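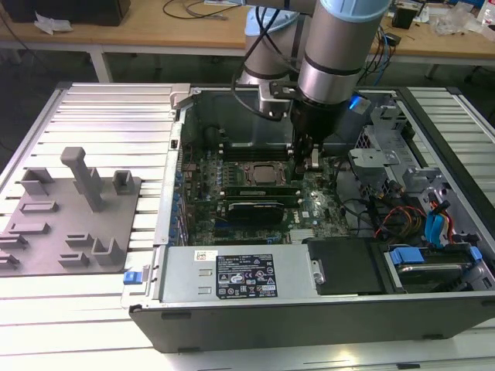
Zellinus Computer Refurbishment
Progress report to the Oltmanns Fund, second period
13 May 2023

Summary

The grant pays for the repair and reuse of retired office desktops. We received 174 towers from Tunalent in February and have finished work on 70 of them. The original plan had us further along by now. I thought that plan was optimistic when it was submitted and I have seen no reason to change my mind.

What we have been doing

Each tower is laid on its side on the bench with the side panel off. We look over the motherboard, the memory and the drive, blow out the dust, and test the power supply before anything else gets our time. The Dell machines are the easier part of the batch. The blue plastic clips let a hard drive come out of its bay without tools, and the memory can be reached once the case is open. The cabling is less friendly. Power leads and SATA cables run from the drive cage across the lower part of the board, and in the models where the power supply lies across the open side it has to be moved before we can get at much of anything underneath.

The proposal allowed 25 minutes per machine. That works for a tower that powers up, passes the memory test and has a healthy drive. It does not work for one that fails now and then, and those are the ones that eat the day. I would ask the Fund to stop using the 25-minute figure when it compares us with other grantees.

Parts

We took the position early on that parts pulled from dead machines would cover most of our needs. Memory has held up well. Hard drives have not, and I no longer believe the claim in the application that most of them could go back into service. A drive that passes a short test today may not last a school year, and we would be the ones getting the phone call. We now run the long test on every drive and reject any with reallocated sectors.

Graphics cards are a side issue. Few of the people receiving these machines need one, and a separate card adds heat and one more fan to fail. We leave a card in if it tests clean and do not replace it if it doesn't.

Software and tracking

The Skosik inventory system was supposed to save us paperwork. So far we enter each serial number in Skosik and again in our own spreadsheet, as the two lists still disagree. I would hold off on paying for the second year until the export problem is fixed.

Spending

Spending on replacement parts comes to $1647 for the period, nearly all of it drives and thermal paste. This is within budget. Please don't read it as a saving, as the harder machines were set aside and their costs will land in the next period.

Next period

We will work through the set-aside towers first. I can't promise that the whole batch will be finished by the end of the grant, and I would sooner say so now. A revised schedule will follow once we know how many of the remaining boards are worth keeping. Requests for a second delivery from Tunalent should wait until then.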